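Frequently asked questions: small spaces, cubbies and other places things vanish

I run Wivberg more or less on my own, so these are answered by me, usually with a cup of tea going cold next to the keyboard. They're the questions that turn up most in my inbox about setting up and tidying a workroom. If yours isn't covered, send it through and I'll add it when I next get a quiet evening!

Do you sell furniture?

No, I just tidy it, move it and grumble about it. I do home and studio visits, and I write up what I learn here. The Dellura table I mention all the time is one I bought second-hand, and I don't get anything for mentioning it.

What should go in the cubby under a table?

Things you reach for while you're standing or sitting at that table, and as little else as you can bear. Small boxes, tubes, a roll of tape, spare labels. My own rule is that if I have to crouch and peer for it, it lives somewhere else (I break this rule constantly, but it's still the rule).

Open cubby or one with a door?

Open, if you're forgetful like me. Doors look lovely and tidy, and then in October you find the batteries you bought in autumn. If dust is your big worry, a door is fair enough, or hang a bit of fabric across the front on a tension rod and wash it when it goes grey.

How do I stop small boxes sliding to the back?

Put a shallow tray in there and pull the whole tray out when you want something. A shoebox lid does the job while you're working out what size you need. I also stand a strip of scrap timber across the cubby near the back so nothing can wander past it. Measure the depth first, and measure it inside, because the outside of a cabinet tells you fibs.

I label everything and still can't find anything. Help?

Oh, I feel this one. My guess is your labels are too specific. I had a client at the Rafferty studios with 35 labelled boxes and a separate one for each kind of clip. We got it down to seven and she stopped ringing me. Go for broad names, write them big, and stick them on the lower front edge of the cabinet if you'll mostly see it from above.
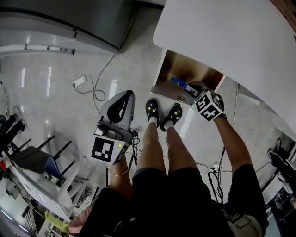

Where should a power board go if the only outlet is behind a big cabinet?

Up off the floor if you possibly can. I screw mine to the underside of a table or to the wall at knee height, somewhere I can get to the switch without moving furniture. If it has to stay on the floor, keep it hard against the wall and run the cords along the skirting, well clear of wherever people walk. Don't bury it under fabric or paper, and don't plug one board into another.

What do you wear for a big sort-out?

Shorts, and shoes you can kick off and on but that still cover your toes. I've dropped a drawer on a bare foot once and I won't be doing it again. Leave the dangly jewellery in a dish by the door, as it catches on cabinet edges.

My floor is glossy and shows every mark. Any tips?

Felt pads under the chair legs, checked every couple of months, as they fill up with grit and start scratching. Dry dust mop first, then a barely damp microfibre mop. Skip anything that promises extra shine! I used one of those at the Ronudano hall and skated around for a fortnight.

Where do spare chairs and folding stands go?

On the wall, if the wall will take it. Two sturdy hooks will hold most folding stands. Sliding them under a chair is fine for an afternoon, but you'll catch the vacuum on them sooner or later. Stacking chairs I keep in the corner nearest the door, in stacks low enough that I can lift the top one off without swearing.

How long does a visit take?

Usually a morning for one room. I like two shorter visits better than one enormous one, as everyone gets cranky after lunch and starts keeping things they'd already put in the donate pile. Have some empty boxes ready and clear a bit of table before I arrive, and please tell me about parking.

Page last updated May 27, 2020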